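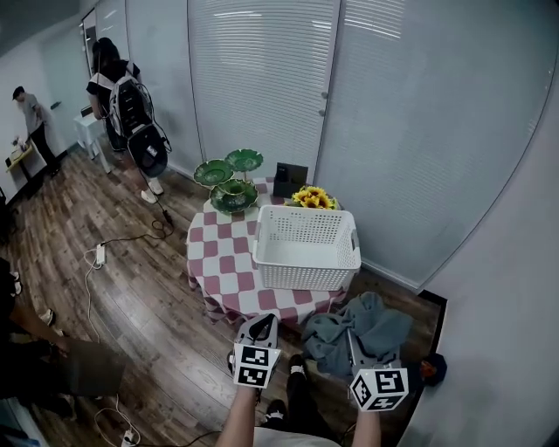
I have been putting off writing about the two hand-held grippers until I had used both for long enough to be fair to them. I borrowed the Flaltier through a contact in Plerkley and have had the Strand since it was set up for us at Tultthorpe, so the Strand had a head start. For this round I wore trainers and a short-sleeved shirt, and I had the Strand, in grey and black, in my left hand and the Flaltier, with the silvery metal body, in my right. Each carries a white cube with black square markers on it, so for tracking purposes there should be little between them. The test was tidying: a checked tablecloth on a round table, a white plastic basket with a handle at each end, and cloth to put in it.

I am right-handed, so after the first set I swapped them over and did it all again. I would recommend this to anyone comparing grippers. My notes from the first set said the Flaltier was quicker, and half of that was my hand.

Weight and balance

The Flaltier is 700 grams with its cube on. The Strand is lighter, though I don't have a figure for it that I trust, as my scales and the sheet that came with it disagree. On paper the difference looks small. After 20 minutes of lifting cloth at arm's length it stops looking small, and by the end of a session I was resting my right elbow against my side between picks, which shows up in the recordings as a pause.

What matters more is where the weight sits. The cube stands above the hand on both, so each one wants to roll outwards when you turn your wrist. On the Strand I could hold against that with two fingers. On the Flaltier I needed the whole hand, and then I was slower to let go of the trigger. I tried a foam sleeve on the grip, cut from pipe lagging, and it helped a bit. It also made my palm sweat, so I took it off.

Trigger and jaws

The Strand trigger is soft and long. You can close it a little and hold it there, and that is what you want with fabric, where the first contact is often only a crease and you need to creep in before you commit. The Flaltier trigger is shorter and has a definite stop. It feels better made. For hard things, such as a cup or a block, I preferred it, and I would choose it for anything where closing fully is the point.

With thin cloth lying flat neither is good. You need to push into the table and make a fold first, and a loose tablecloth makes this worse, as the jaws will happily take hold of that as well. I pulled the tablecloth along with a tea towel more than once. Tape under the edges would fix it, but then the cloth stops behaving like a cloth, and part of the reason for using one is to see what happens when the surface moves.

Thick waffle fabric is much easier. It bunches, there is always something sticking up to grab, and it doesn't slide out of the jaws. If you are demonstrating a gripper to someone and want it to look good, use a waffle towel. If you want to learn anything, use a pillowcase.

The basket

Perforated plastic baskets are a nuisance. A jaw tip will catch in a hole in the side when you are lowering something in, and you don't notice until the basket comes towards you. The Strand has 8 mm tips and does this often. The Flaltier tips are blunter and mostly slide off. That was its clearest win of the day, and I could see no way of getting round it on the Strand apart from going in higher and dropping the cloth the last bit.

Moving the whole basket with both hands was fine. The cutouts at the ends are the right size for either gripper, and with one at each end it lifts level as long as it's empty. I haven't tried it full. The Strand flexes slightly when you put it under load, and I would want to look at the jaw pivot first.

The cameras

I had expected the wide view to be the easy part. Fisheye lenses on grippers all take in a lot, and for the most part I am glad of it. From one position over the table you get the basket, the pink and white checks, the green tiered stand on its gold stems, the blinds behind the glass and a good stretch of ceiling as well. For working out where the hand is, all that fixed detail in the background is useful.

The cost is that the gripper itself takes up most of the lower half, and whatever the other hand is doing gets squeezed into one side. With grey waffle cloth bunched up over there, the only thing left that's easy to pick out on that side is the marker. I went through a lot of footage with this problem. The cloth is the thing I care about, and it's in the part of the view with the worst distortion.

Bright lights are the other thing. A tube on the wall or ceiling will burn out its corner, and the reflections of the ceiling lights in a glass partition move about as you move. The Strand camera handled this better. The Flaltier kept adjusting its exposure whenever I tilted up, so the table went dark for a moment and came back. There is a setting to lock the exposure, two menus down, and it forgets it when you switch off.
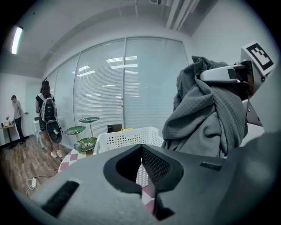
Batteries and cables

Both run from a 2000 mAh pack. The Strand pack clips in from below and can be changed with one hand. The Flaltier needs a screwdriver, a small one, and I have already lost the one that came with it. I ended up charging the Flaltier in place between sets, with the lead running to a power strip on the floor, and got into the habit of putting it down within reach of that.

Watch your feet if you work this way. When you are looking at your hands and have something heavy in each of them, a cable on a wooden floor is easy to forget. I now run the leads out before I pick anything up and keep to the other side of the table.

Tracking

Very little to report. The cubes are the same pattern on both and were picked up equally well as long as I kept them apart. Trouble came when I crossed my hands to reach over the basket – one cube hides the other and the position jumps when it comes back. Slower crossing helps. So does walking round the table.

A fold of cloth over a marker does the same thing, and it's harder to avoid. I have started to pick towels up by a corner and let them hang, where before I would take a fistful from the middle.

Which one I'm keeping out

The Strand, for cloth. The Flaltier goes back to Plerkley at the end of November, and before then I want to try it on cutlery and jars, where I think the shorter trigger will suit it. I would also like to fit its blunt tips to the Strand. The screw spacing is different, so I'll need to make an adaptor plate, and I haven't measured up for that yet.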